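# Chapter 2: Paint, and What Lies Under It

Most people who own a car believe it to be one colour. It is in fact four or five thin coats of different stuff, laid one over another, and the colour is only one of them. A student who grasps this early will save a good deal of sandpaper and at least one friendship.

The last chapter dealt with dents, where the metal has moved and the aim is to persuade it back. Scratches are a different sort of trouble. The panel keeps its shape and the owner loses his temper. Before you reach for any product, you need to know how deep the mark goes, and the rest of this chapter hangs on that one question.

## 2.1 The fingernail test

Wash the panel, dry it, and draw a fingernail lightly across the mark. If the nail slides over without catching, the damage is probably in the clear coat alone, and a polish will usually deal with it. If the nail catches, look at the colour at the bottom of the groove. A groove in the same colour as the car has stopped in the base coat. Grey or white often means primer. Bright metal means you should stop reading for a moment and get something over it before the next rain.

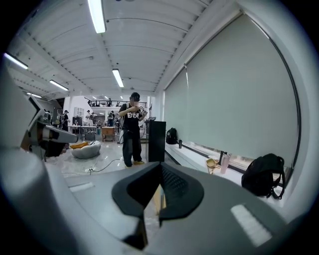

The test is crude, and every body shop in Torau will tell you so while using it. Paint gauges give a tidier answer, in numbers, and customers find numbers soothing. A gauge will not tell you what colour the primer is, though, and it has never been known to find a scratch by itself.

## 2.2 A case from Rokville

A small hatchback came into a Rokville workshop one June with a long mark down the passenger door, the work of a hedge. The owner had already treated it with toothpaste, then with a kitchen scourer, the second being a remedy for the first. The hedge had left a mark that would have polished out before lunch. The scourer had left a dull patch the size of a dinner plate, and the bill came to 309, most of it for labour.

We shall return to this door in section 2.5, where its repair is followed step by step. For now, note the order of events. The cheapest moment to do nothing was the first one.

## 2.3 Terms used in this chapter

**Clear coat.** The hard, see-through top layer. It gives the shine and takes the blame.

**Base coat.** The colour. Makers give it grand names; the code on the door pillar is more use.

**Primer.** The layer that helps the colour stick. If you can see it, so can the weather.

**Blending.** Fading new colour into old over a wide area — slow work, and dearer than the customer hoped.

Before going on, find a scrap panel and put three scratches in it, each deeper than the last. Keep it by you. Section 2.4 begins with the shallowest.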